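Rented Workspace Walk-Round – Checklist With Comments
Nonley Business Units, Gonwood end. October 18, 2023
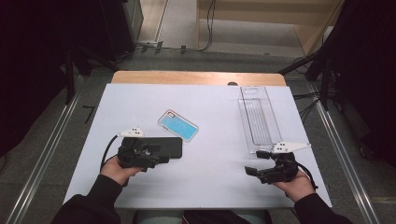
White tabletop on the pale wooden table, phone lying face down.

14 shares | 5 comments

The letting agent's own sheet gave this place a tick in every box. I don't put much faith in a sheet like that, so I went round again with a blank one. Marks are OK, POOR or FAIL.

1. Front door and lock – OK
Opens from the inside without a key. Stiff in the last inch.

2. Escape route – POOR
The back corridor is wide enough on paper. In practice there were flattened boxes leaning along one wall. I was told they were "going today". The same was said in August.

3. Fire extinguishers – POOR
Both in place, pins in. One service label has faded so badly that I couldn't make out the year. A label I can't read counts as no label.

4. Smoke alarm – OK
Pressed the button, it sounded. That tells me the sounder works and not much more. Ask for the full test record.

5. Tables and worktops – OK
Leaned on each corner, no rocking. Check the underside for loose screws next time, I forgot.

6. Sockets and leads – FAIL
An extension lead plugged into another extension lead behind the filing cabinet. The agent called it temporary. There was a good layer of dust on it.

7. Heater – POOR
Drullari wall model, unit number 314. Guard fitted, but one bracket has pulled away from the plaster. The quote for fixing it was £1,539, and I would like to see how anyone reached that figure for a bracket and two plugs. Get another.

8. Lighting – OK
One tube flickers over the sink.

9. Hot tap – FAIL
Some 50 seconds before it ran warm, then far too hot to keep a hand under. No warning sign.

10. First aid box – POOR
Plenty of plasters. No eye wash, and the scissors have gone.

11. Floor – OK
Carpet tile lifting by the kitchen step. Taped down while I was there, so I'll let it pass, but tape isn't a repair.

12. Paperwork – FAIL
Asked for the electrical report and was handed the cover page. A cover page proves that somebody owns a printer.

Items 6, 9 and 12 to be put right before anyone signs. I want to see the lead gone and the full report in my hand – an email saying it's "in order" won't do. Item 7 can wait for the second quote provided the heater stays off at the wall.

5 comments | Share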